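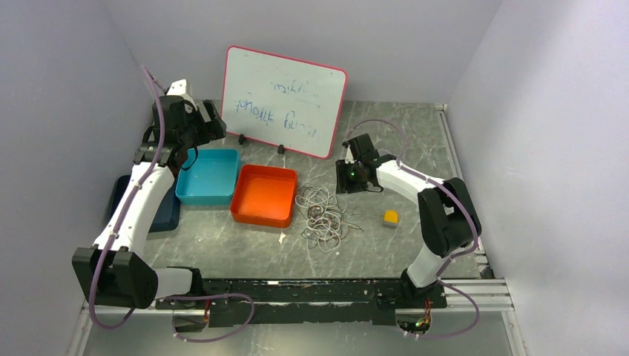 I've had aerogel on the brain for weeks, so you're all getting a post about it. Sorry to those who come here for the allotment updates, the beans are fine.

It started with Huw Kemeys, who I used to share a bench with when we were both students and who now works on insulation for cold storage. He came to stay in August and brought me a present wrapped in a sock. Inside the sock was a jam jar, and inside the jam jar was a lump of something that looked like a bit of fog had got stuck. Pale blue when you hold it against a dark jumper, faintly yellow when you hold it up to the window. I'd read about silica aerogel for years and had never once had a piece in my own hand, and I'm not ashamed to say I squeaked.

It weighs nothing. I know everyone says that, but your hand really does get it wrong. You brace a little for a lump that size and then your arm comes up too fast. And it's dry! Horribly dry, like touching chalk that wants something from you. Huw told me to wear gloves and I didn't, and my fingertips squeaked against each other for the rest of the evening.

So, what is it? Silica, same stuff as sand and window glass, but arranged as a sort of tangled web of tiny beads strung together, with the gaps between them far too small to see. Nearly all of the lump is gaps. The gaps are the clever bit. Air carries heat by its molecules bumping into each other and passing the energy along, and if you shut the air up in pores that are narrower than the distance a molecule normally travels between bumps, it mostly hits the walls instead. The heat has to creep along those spindly silica chains and there's hardly any chain to creep along. That's why you can have better insulation than plain still air, which bothered me a lot when I first heard it. How can something full of air beat air? Well, like that.

The blue colour is the same business as the sky, by the way. The little beads scatter blue light more than red. I held the jar up at breakfast and explained this to my mother-in-law, who said it was very nice and could I move it off the butter.

Making it is where things get fiddly. You start with a liquid that sets into a gel, a bit like jelly but with alcohol in it where the water would be. Then you've got to get the liquid out without the whole thing collapsing, and if you simply leave it on the side to dry, it shrinks and cracks into gravel. The trouble is surface tension. As the liquid retreats into the pores it drags on the walls, and in a pore that small the drag is enormous compared with the strength of the wall. The classic way round it is to take the liquid past its critical point, where there's no longer a surface between liquid and gas at all, so nothing to pull. You swap the alcohol for liquid carbon dioxide first, as that only needs to be warmed to a bit over 31 degrees (under a lot of pressure, mind), and then let it out very, very slowly.

Huw's tale of woe was about the "very, very slowly" part. At his old place, a small outfit called Trunderstead, they had a batch of 40 little discs in the vessel and somebody opened the valve in a hurry before lunch. Every one cracked. He says Laurinda Peixoto, who had mixed the lot, looked at the tray for a while and then went and ate her sandwich in the car park. I've thought about that sandwich a great deal.

There are other routes now. You can treat the inside of the gel so the pore walls no longer stick to each other, and then it shrinks as it dries and springs back again, which I'd love to see speeded up. It does mean you can dry it at ordinary pressure in something closer to an oven. The results tend to be grains or powder, fine for filling a cavity but not much use if you want a jar of fog.

After he'd gone I wrote to Xiuying Shao, who taught me everything I know about gels and a fair bit about swearing, and asked her what she thought about the plant-based sort. People are making them from cellulose and from pectin and all kinds of things. She sent back a long message (she types as she talks, no full stops) and the short version is: tougher than silica, you can squash some of them and they don't shatter, but they do love water, and a wet aerogel is a sad aerogel. She'd been to a talk by a Matilde Baptista on a cellulose one called Filano, and had come away with a sample that she left on a windowsill over a damp weekend. It went in looking like a meringue and came out looking like a cornflake.

I also asked her my silly question, which is why your loft isn't full of it. Money, mostly, and dust. She reckons people forget the dust. The blankets you can buy, where the aerogel is worked into a fibre mat, are lovely stuff for pipes and awkward corners where there's no room for a thick layer, but cut one up on your knees and you'll be wearing it. Goggles and a proper mask, please, if anyone reading this has got a roll of it in the garage.

The number that's stuck with me is one from my old notes. A gram of decent silica aerogel can have 500 square metres of surface inside it, and plenty have more. That's a gram! I paced our garden out to compare and ran out of garden at 200, with next door's cat watching from the shed roof. It's why the same stuff turns up when people want to catch things or store things, or hang a catalyst on something: there's such a lot of wall to stick to.

Lourenço Guerreiro asked in the comments last time whether I'd do a post on freeze drying, and I will, since it's sort of the third cousin of all this (you go round the corner the other way, through ice). I've got a half-finished draft and a bad drawing of a phase diagram. If anyone has a good one they don't mind me borrowing, do send it.

The jam jar lives on the bookcase now. I've lost a corner off the lump already from taking it out to show people, and the crumbs are in an envelope marked DO NOT SNEEZE.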